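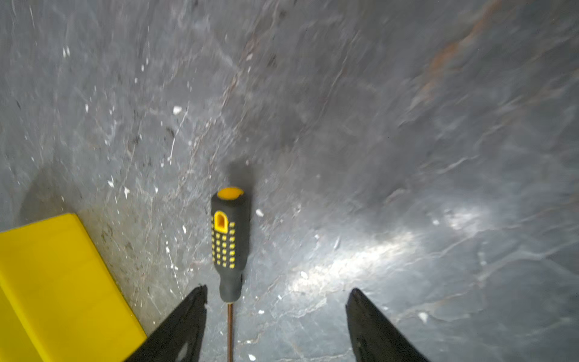
Photo: Itsuki Ichikawa / Kutby

Overview Files Labels Surfaces Known issues License

Kutby: hand tools, storage and work surface

Kutby is a small labeled image set of hand tools and the places they are stored. It covers one work area with a dark stone-look floor, pale marble-patterned walls, a tray, a wire basket and a rack of hooks. The set was made for testing object labels and surface masks on backgrounds with a lot of natural pattern. It is maintained by Vega Robles and Damián Acuña.

Contents

The release has 200 still images. Of these, 30 are held out for testing and should not be used for tuning. Images are stored in one flat folder, with one label file per image under the same base name. The split is given in splits.txt. Please keep it as is, so results from different users can be compared.

Labels

There are 19 label classes. Those used most often are:

- screwdriver_handle: grip, collar and end cap together
- screwdriver_shaft: exposed metal only
- tray: includes the sloped sides
- basket_mesh: outer outline, holes not cut out
- hook_rack: wire body and hooks as one region
- floor_dark
- wall_pale
- vein_light
- vein_warm
- speck

The screwdriver is split into two classes because the handle and shaft fail differently. The handle is black with yellow accents and a grid of raised yellow dots, and small masks tend to break up along the dot columns. The shaft has a brownish, coppery sheen close in color to the warm veins in the floor. Early label passes by Nicanor Bustamante merged the two in several files. Those files were redrawn for the current release.

The end cap is labeled as part of the handle. A shadow next to the cap is never part of the tool. If the tray and a yellow end cap appear in the same image they keep separate classes, even where the colors match.

Surfaces
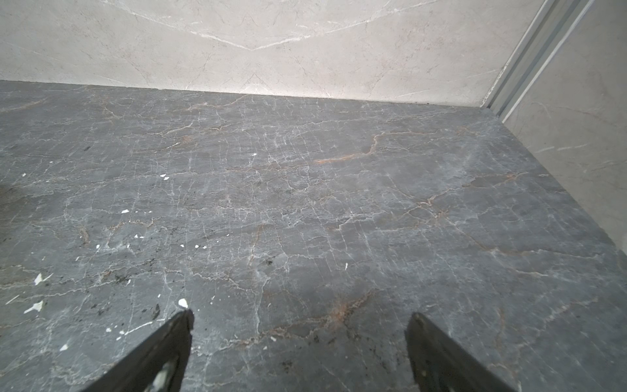 Fig. 2. Dark surface with white and rust-colored veining; pale wall beyond the seam.

The floor is the hardest part of the set. Its veins are thin, they split and rejoin, and they run in more than one direction. White and silvery lines go under vein_light. Rust, copper and tan go under vein_warm. Where one color fades into the other, the label changes at the point where the annotator could no longer name the first color at 100% zoom. Two people will not always pick the same point. Inmaculada Segura reviewed every vein mask, and her choice was kept in each disputed case.

Small white flecks are labeled speck if they are wider than three pixels. Smaller ones stay in floor_dark. The label makes no claim about what the flecks are made of. Scratches have no class of their own and are also left in floor_dark.

The seam between floor and wall is drawn as a single straight line. Wall veining is not labeled.

Storage
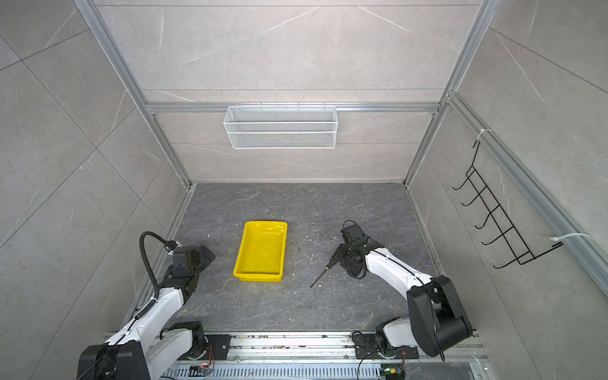
Fig. 3. Storage layout: yellow tray on the floor, white mesh basket on the crossbeam, black rack with six hooks at right.

Storage items are labeled whether empty or in use. The field "occupied" in each label file takes 0 or 1 and applies to the tray, the basket and the rack separately. The mesh lets the wall show through, so basket_mesh masks always contain some wall pixels. The white hooks over the beam belong to basket_mesh. Zip ties holding the rack have the class fastener, loose tails included.

Known issues

- 20 images have a bright reflection inside the tray. The reflection is labeled as tray, but color-based methods may drop it.
- Light level is not recorded.
- Hook tips are sometimes one or two pixels short of the true end.
- The older Drerkow label names (bin, grid, peg) are still accepted by the loader and will be removed in the next version.

Changes

July: redrew merged screwdriver masks, added fastener, fixed a wrong base name in the test split.

License and use

Free for research and teaching. Credit Kutby and name the version. Corrections are welcome as a patch to the label file; include the base name and the class.

Contact: Vega Robles, Kutby maintainers | © Kutby | Back to top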